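Bin liners and the tips that go with them: which ones hold up?

Filed under: Kitchen and workshop

There is a whole branch of household advice devoted to putting a bag in a bin, and I have read more of it than I'd like. Newspaper in the bottom. Holes in the side. A spare roll stored underneath. A knot, a clip, a big rubber band, a splash of vinegar. Most of these get passed from page to page by people who, I suspect, have never tried them for longer than a weekend.

So I tried them. I've used the same sort of small round bin in the kitchen, the workshop and next to the desk since March, and I kept a few notes on the back of an envelope. I also asked a handful of readers who had written in with strong opinions, of whom there are more than you'd think.

Put the bin on a table first

I thought this one was silly. Sofia Tavares wrote to say she lines all her small bins at table height because her back won't put up with bending, and I filed it with the other fussy tips. Then I did it for a fortnight. You can see the bottom of the bin, you have both hands free and you can spot the split in the bag before it is full of coffee grounds. Wipe the table afterwards, obviously. Not where you eat, if you can help it. A desk or a bench is better.

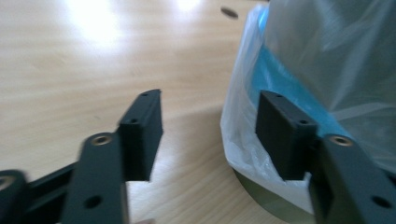 What I won't do is follow the second half of her advice, which is to lay out the bin, the new bag, a cloth and a bottle of spray in a row beforehand. It's a bin. Get the bag and get on with it.

Opening a bag that won't open

The usual advice is to lick your fingers. Please don't, particularly if you've just pulled the old bag out. A damp cloth does the same job. Rub the top edge between finger and thumb and it will part sooner or later. If it doesn't, you're at the wrong end, and everybody does that, including people who write tips pages.

Blowing into the bag works no better than shaking it. Shaking it hard, the way they do in adverts, fills it with air, and then you have a balloon to push into a bin. Give it one gentle shake and leave it at that.

The drawstring question

Halfdan Kjærgaard swears by drawstring bags and says he'd never go back. I'm less sure. They cost more, and on the cheap ones the band comes out through the slot the first time you lift anything heavier than a banana skin. Where they do earn their money is in the fitting. The band gives you something to hold, and a coloured one shows you where the mouth of the bag is, so you don't end up with one side folded under itself.

Take hold of the opening on opposite sides and pull it wide before you bring it over the rim. If you start from one side only, the bag slides across at a slant and you have to go back and do the other side anyway.

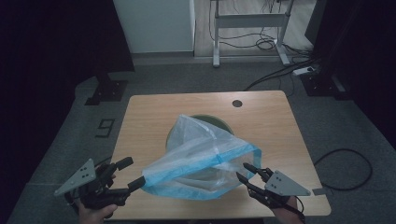 Get a hold on both sides of the opening before you fuss with the rest. The blue band shows you where the edge is.

Once it's over the rim, push the middle down with the back of your hand and let the air come up the sides. Go slowly. Thin bags go at the seam when you punch them down, and you won't find out until bin night.

Holes in the bin

This is the tip I'm asked about most. Drill a few small holes near the bottom of the bin and the bag will go in, and come out, without that sucking noise. It does work, I'll give it that. It also means that when a bag leaks, the bin leaks, and then your floor has it. In the workshop, fine. Over carpet, no. Qusai Hakim says he drilled his halfway up the side instead and has had no trouble, and that seems a fair compromise if you must get the drill out.

My own answer is duller. Lift the old bag slowly, tip the bin a little, and let some air down one side.

Getting the right size

The sizes on the packet are not much use. I bought a roll marked for small bins and it would have fitted a bucket in a doll's house. Measure round the rim with a bit of string, lay the string out flat and halve it. The bag, lying flat, wants to be a touch wider than that. If it's a lot wider, gather the slack at the back and tie it in a small knot outside the rim.

A roll of 56 bags looks like a bargain next to one of twenty, but check the thickness before you get excited. I put 3 different rolls through the same week of kitchen rubbish and the cheapest needed doubling up almost every time. So that's half the number of bags, and no bargain.

Newspaper, vinegar, baking soda

Newspaper in the bottom of the bin, under the bag: yes, if you still get a newspaper. It catches drips and you throw it away with the bag.

Vinegar: it made my bin smell of vinegar.

Baking soda: Maj-Britt Wallin puts a spoonful in every bin she owns and says it makes a world of difference. I did the same for 6 weeks in one bin and left it out of the other. I couldn't tell which was which, and neither could anyone I asked to put their nose in. Emptying the thing on a Friday whether or not it was full did far more.

Keeping the spare roll under the bag

Everybody recommends this, and I went off it quickly. The first leak ruined most of a new roll. Hang it on a hook behind the cupboard door, or stand it in an old jar next to the bin.

If you have a bin tip that you've used for more than a month, send it in and I'll try it. Clothes pegs have been suggested already, by several of you, and I'm on the second week of those. So far they mostly fall in.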